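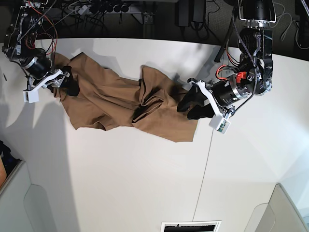
Project report, Jan 7, 2018

Our group visited the open day at Iltora. Miklós Vass showed us the cloth handling station, and we could watch it for 30 minutes.

## The two arms

Both arms work over one white table – the cloth is held between them. 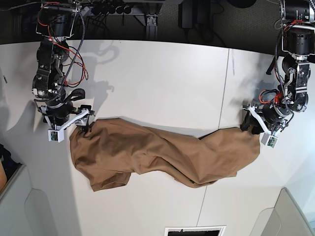 Fig. 1. Brown cloth held at both ends.

Mr Vass explained that soft things are difficult, as their shape is never the same twice. I asked how the grip point is chosen, but I did not understand all of the answer.
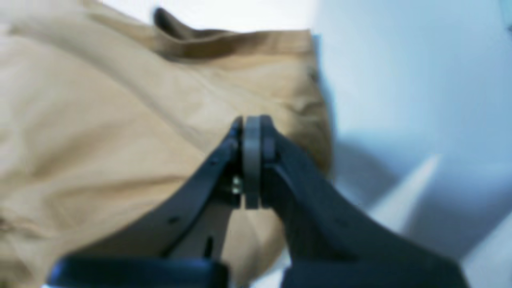

## The gripper

Each gripper has two fingers. We compared it with our own Pukholm model, which has only one moving finger.
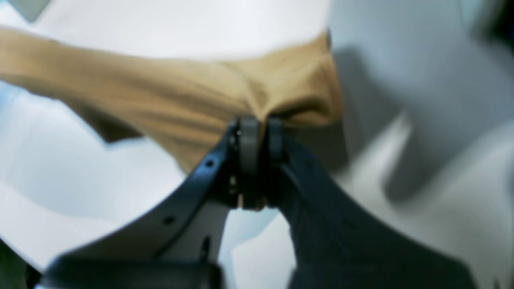 Fig. 2. Bunched fabric between the finger pads.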